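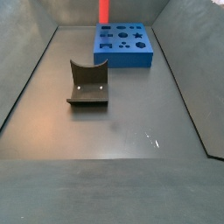
The Nitard toy lending library is revising its catalog entries for shape sorters, and guidance is requested on how such items should be recorded and checked when they come back from loan. The collection holds 944 items, and sorters account for a large share of the entries that staff have had to correct. The usual entry reads "sorter, blue, with blocks" and gives no further detail. For a board of the type in question, with a star at the right of the middle row, an arch at the left of the row in front of it and a flower-like opening at the right of that same row, the usual entry is of little help to the person at the returns desk. Several openings are also close enough in outline that one block may be mistaken for another, in particular the small rectangular one and the rounded one in the back row.

Advice is sought on two points. First, should each opening be named in the record, or is a drawing sufficient? Second, is it acceptable to test a block by placing it in its opening at the desk, or should staff measure it? Our present form was adapted from one used by the Căpraru branch and makes no provision for either method.

Florin Iordache
Posted in Collections and Lending

2 replies

Cheng-en Yu
Accepted reply

Both points have come up in our own service, which recorded 1,978 loans in its last reporting period. The following is the procedure now in use.

On the first point, each opening should be named, and the names should be assigned by row. Begin with the row farthest from the person checking and work from left to right. A drawing is a useful supplement, but it should not replace the list. Names must be plain and must be agreed on before the first entry is made. "Oval" and "long rounded rectangle" should be kept separate. A group of small round holes should be entered as a single opening if it receives one block, and as separate openings if it receives separate pegs. Where this cannot be established from the board alone, the entry should be left open until the blocks are at hand.

The record should also state which side of the board is treated as the front. A board turned half around will reverse every row, and we have had entries rejected for this reason alone. A small adhesive dot on the underside, near the front edge, has been sufficient for our purposes.

On the second point, placement is the preferred test. Measurement is slow and does not show whether the block will enter cleanly. The block is to be held upright above the board and brought down over the opening with its sides parallel to the sides of the hole.
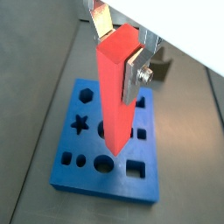

2 min read

Long blocks require particular attention. A red block that is square in cross-section, when viewed steeply from above, will seem to taper toward the lower end, and a member of staff may conclude that it is worn. The lower end should be examined from the side before any note of wear is entered. It is also easy at this angle to misjudge which opening the block is over, as the block itself hides part of the board. Staff are asked to look along the row from one side before lowering it.

A square block must be turned until its faces agree with the faces of the opening. It should not be pressed. If it does not enter under light pressure, withdraw it, turn it slightly and try again. A block that enters only when forced is to be set aside and marked "fit" on the form - not "damaged," as that term is reserved for cracks and missing parts.
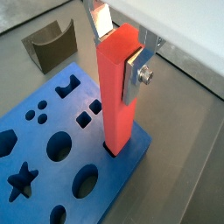 Red square block part of the way into the square opening.

The test is complete once the lower end is inside the opening and the block stands upright. There is no need to push it farther. An even, narrow gap around the base is acceptable. A gap that is wide on one side may mean that the block belongs to another set, and sets from Brandik and Drokska have been mixed in our stock on more than one occasion. In that event, check the block against the list for the other set before completing the form.

Please note that color should not be used to match blocks to openings where the board is a single color throughout. Enter the color of the block in its own field.

Accessories kept with a board, such as a stand or bracket, should have a separate line and should not be counted among the blocks.

Returns desk, Căpraru branch

We only use a photo taped inside the lid. It works for most sets. The form referred to above was revised in April and now has a line for missing pieces, so the version at Nitard may be the earlier one. Copies can be requested from the branch.

Florin Iordache

Thank you. The row-by-row list will be adopted for new entries, and existing entries will be amended as items are returned. One matter remains: our inspection interval is 24 months for sorters that have not been borrowed. Should the placement test be repeated at that point, or is a visual check considered enough?

Cheng-en Yu

A visual check is enough if the box has stayed sealed. Otherwise, repeat the test for every block and enter the result on the same form.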